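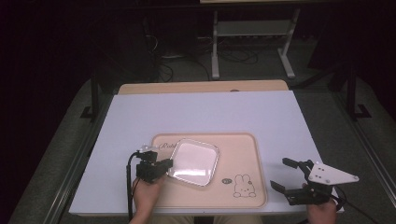

Karting > Racecraft > Starts

How to Make a Clean Rolling Start in a Club Kart Race
August – by the Drerkeo Karting desk
Last updated: Sunday

Most club races for direct-drive karts begin with a rolling start. The field circulates in two lines, the pole sitter sets the pace, and racing begins when the lights go out or the flag drops. The procedure is simple, but a lot of places are lost in it.

Before you leave the grid

Check your grid position on the printed sheet and find out who starts in front of you and beside you. Remember the kart numbers. On the formation lap you will be looking at rear bumpers, and the number is the quickest way to tell whether you are in the right row.

Set your tire pressures for the length of the race. For a sprint of 11 laps you can start a little higher than you would for a final of 15, where pressures that feel good early on will be too high by the end.

The formation lap

Use the first half of the lap to put heat into the tires. Weave only where your club allows it. At Brarnholm, for example, weaving has to stop at the back hairpin, and the penalty for carrying on is two places.

Brake against the throttle for short bursts on the straight to warm the disc. Don't hold it for long – you can flood the engine or cook the pads.

Once the lines form, stay in yours. Keep the nose of your kart close to the bumper ahead without touching it. If a gap opens, close it gently. A driver who rushes up and then has to brake will be off the throttle when the lights change.

The last 200 meters

1. Get the revs into the range where the engine pulls cleanly. If you let them drop too low, it will bog when you press the pedal.
2. Look past the kart in front and watch the lights.
3. When they go out, squeeze the throttle over a short moment instead of stamping on it.
4. Hold your line until you are past the start line. Pulling out early is the most common start penalty.

Turn one

The inside line is usually safer. If you start on the outside, look for a space to drop in before the braking point, and accept losing a place if there isn't one. Brake slightly earlier than in qualifying, as the karts ahead will be slower through the corner than you expect.

Front fairings

Many clubs now use drop-down fairings. If yours is pushed in at the first corner, the time penalty normally stands whoever caused the contact. Check that both clamps are seated before you go to the grid, and leave a little more room on the opening lap.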